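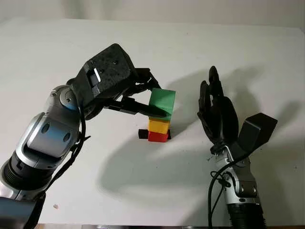

The two-arm platform at the Brumport laboratory, with the left gripper at the top block of a four-block stack.

The Sundaram Center for Robotics has released the first results of its block-stacking study, which examines how a robot fitted with two different hands can learn a task that calls for careful placement. The left arm carries a parallel gripper and the right arm a hand with jointed fingers. Most earlier work at the Center used a matched pair of grippers.

The research group, led by Divya Arumugam, trained a single control policy on 3955 recorded demonstrations. Operators guided both arms from a remote station, and the policy learned from the head camera view together with the joint positions of each arm. No separate program was written for either hand.

In testing, the policy was given 130 trials with blocks in starting positions it had not met during training. Performance was strongest when the lower blocks were already in line. Most errors came at the top of the stack, where a small tilt in the last block was often left uncorrected. The group is now adding demonstrations in which the operator pauses to straighten a block before letting go.

The work was carried out with Grikik, which supplied the recording software. A second phase will begin in August at the Drurkbridge site. Members who wish to receive the technical report may contact the Center's research office.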